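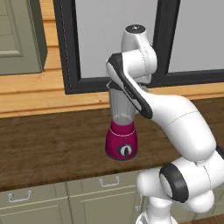
Ticket 997
Product: Flillow recipe site builder
Opened by: Viola Carbone
Assigned: Gualtiero Donati
Status: Pending customer
Subject: recipe pages saving but not publishing, old version still live

Viola Carbone, 8:40 am
Same problem as last month I think. Edit a recipe, hit save, green check, reload the public page and it's the old text. Smoothies section is the worst. Soups fine. Tried Chrome and Firefox. Logged out and in. We have the October newsletter going out this afternoon and it links to four of these so kind of urgent.

Gualtiero Donati, 9:05 am
Looking. Can you send one page that's wrong and what it should say?

Viola Carbone, 9:11 am
Pear and ginger smoothie. Live page says 5 tablespoons of ginger. Should be 5 grams. Already had one email about it, not a nice one. Draft is right, I can see it in the editor.

Gualtiero Donati, 9:30 am
Confirmed. Draft is correct, public copy is stale. Cleared cache for that page only, no change. Cleared whole site, no change. So not cache.

Publish queue shows 64 jobs waiting, oldest from last night. All smoothies. Something at the front is blocking the rest.

Gualtiero Donati, 9:52 am
Front job is the section landing page. Fails on the header picture, retries, fails, retries. Log:

publish start section=smoothies
template ok
header resize: timeout
retry scheduled
publish start section=smoothies
template ok
header resize: timeout

Did anyone change the header yesterday?

Viola Carbone, 10:03 am
Gianni did, he swapped it and the picture on the blender basics page. Adding him.

Gianni Fontana, 10:20 am
Yes that was me. Uploaded both full size, didnt shrink them. The blender basics one shows up OK in preview. Header just spins.

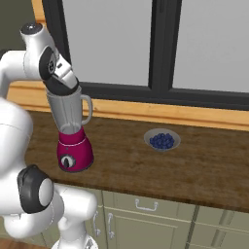

Gualtiero Donati, 10:34 am
Thanks, that helps. So small slot resizes, wide header slot doesn't. Moved to Annunziata on the publishing side.

Internal note, Annunziata Melis, 10:50 am
Resize worker was on the old memory limit. Kiso theme asks for an extra wide header copy, Zanetti theme doesn't, so only Kiso sites get hit. Bumped limit on this site's worker. Restarted. Removed the stuck job by hand, queue moving again.

Gualtiero Donati, 11:15 am
Queue is down to zero. Viola please check the pear and ginger page, hard reload. Also the four in the newsletter.

Viola Carbone, 11:22 am
Pear ginger is right now. Three of the four good. Green detox one still has last years title.

Gualtiero Donati, 11:31 am
That one was never queued, its last save was before the header change. Open it, add a space somewhere, save again.

Viola Carbone, 11:36 am
Did that, worked. Sending newsletter at 2. Do we need to redo the header?

Gualtiero Donati, 11:40 am
Leave it for today. After the newsletter goes out, Gianni please re-export it smaller and upload again. If the spinner hangs for more than 5 minutes, cancel and write here, don't re-upload on top or it stacks up jobs.

Internal note, Italo Russo, 12:10 pm
Linking to ticket 773, same timeout, other customer, also Kiso. Their search plugin (Gernix) was blamed at the time, probably wrong. Annunziata can you put the new limit on all Kiso sites, not just this one. Also the green check should not show while a publish job is failing, seperate bug, will file.

Gualtiero Donati, 12:14 pm
Set to pending customer, waiting on new header upload from Gianni.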